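The Long Build at Vaher
Members of a shared workshop have spent two winters on a humanoid robot, and most of that time on its hands

By the Stindside editorial desk
March issue

The Vaher workshop keeps its heating low and its doors open late. Members pay a yearly fee of $199, receive a key, and are expected to sweep up after themselves. The bulk of the work carried out there is modest in scale: chair repair, bicycle frames, a weather station. The humanoid is the exception. It has arms, legs and two five-fingered hands, and it has been under construction, in one form or another, for two winters.

The project is known as Rorno, a name that appeared on an early parts bin and was never replaced. The build group has 6 regular members, with others joining for a single evening when a particular skill is required. None of them builds robots for a living. The group includes a retired machinist, two nurses who share a background in electronics, and a schoolteacher who maintains the wiring diagrams.

By common agreement, the hands have consumed the greater part of the effort. Legs can be purchased as assemblies, and the arms went together in a month. A hand must fit a large number of small joints into a very small volume, and each joint must be reached again whenever something loosens. The group's first design was abandoned after the finger joints proved too stiff to close under their own power. The second closed well but could not be opened for service without removing the wrist.
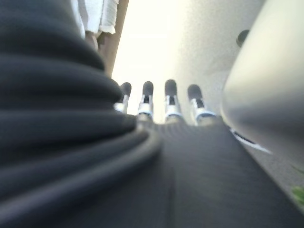 The present version is the fourth. Its principal change was to move the heaviest components farther up the arm, which lightened the hand and gave the members room to work with ordinary tools. The change also lengthened the cable runs. A cable that crosses a moving wrist will bend many times in the course of an evening, and the group now replaces such cables on a fixed schedule. The logbook, a thick ruled volume kept by the main bench, holds 2501 entries, and a fair share of them concern connectors.

Costs are divided equally and recorded in the same book. The workshop committee asked at the outset for proof of insurance, and the group obtained a hobby equipment policy from Bosurance after two other providers declined to quote. The policy requires that a second person be present whenever the motors are powered. The members report that the rule was unpopular for a few weeks and has since become habit.

Power is applied in stages. The group begins with a single joint at reduced speed, then a full limb, then both arms together. A complete checkout takes 62 minutes when all goes well, and members are asked not to shorten it. Results are entered by hand and compared with those of the previous session.

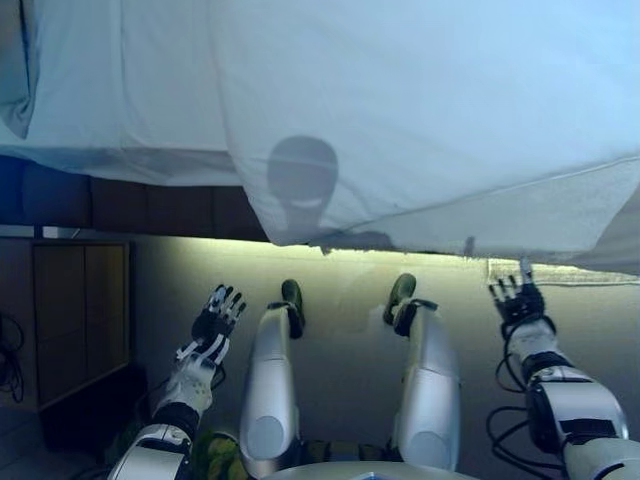
Cloth has become a regular concern of the group this season. Rigid objects have known edges, and a hand can be told in advance where to close. A sheet offers no such certainty, for its hem shifts with every touch and its folds are never quite the same twice. The two hands must also be considered together. With both of them open and the right one up at the lower hem of a hanging white sheet, a small error in the wrist angle may decide whether the fingers meet fabric or pass beneath it. Light adds a further complication, as a bright strip under the hem and a dark, rounded shadow on the cloth can each be taken for an edge by software that relies on contrast. The schoolteacher has proposed a simple set of trials under changing light, and the group expects to adopt it before summer.

Opinion within the group is divided on what should come next. Some members favor improving the fingertips, which wear faster than any other part. Others would prefer to finish the covers on the forearms and put the cables inside them. The second course would give the machine a neater appearance, though it would make repairs slower, and the machinist has argued against it at several meetings.
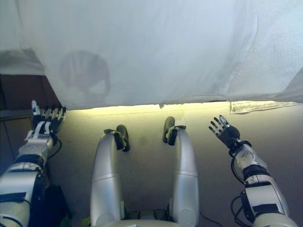
Walking remains a distant aim. The legs are fitted, but the group has decided that balance work should wait until the arms can pass the full checkout ten times in succession without a fault. The best run so far is seven. An overhead support has been priced and is awaiting approval, along with a request for additional floor space on the north side of the building.

New members are accepted in the fall. Applicants need no experience with robots, although the group asks that they be able to solder, or be willing to learn, and that they read the logbook before picking up a tool.

14 comments | 38 shares

Contact the editors | Copyright Stindside. All rights reserved. | Back to top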